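Ticket 77 – Troncombe suturing console, Skalteveo skills lab
Status: open
Reported by: Chia-hao Huang
Opened: August 23, 2025

Automatic handover stalls after the needle is gripped. The console shows "waiting for assistant" and holds there for 40 seconds, then lets the operator carry on by hand. Happened on 2 runs this morning.

Restarted the console, same result. The old Piltora setting still expects a bedside assistant to confirm each pass. We dropped that step when the assistants moved to tray prep and case review.
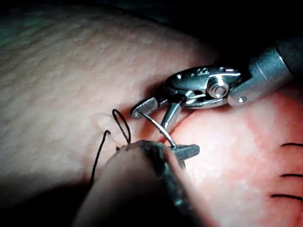 Who confirms a pass now that the assistant is off the station?
The operator does, with the left foot pedal. The prompt text was never changed to match.

Set the confirm source to "operator" and cut the wait to 30 seconds. Handover went through on the next run. Assistants still get the alert on their tablets – Yau to remove them from that list.

Leaving this open until the evening shift has tried it. Pedal training for new operators is planned for October.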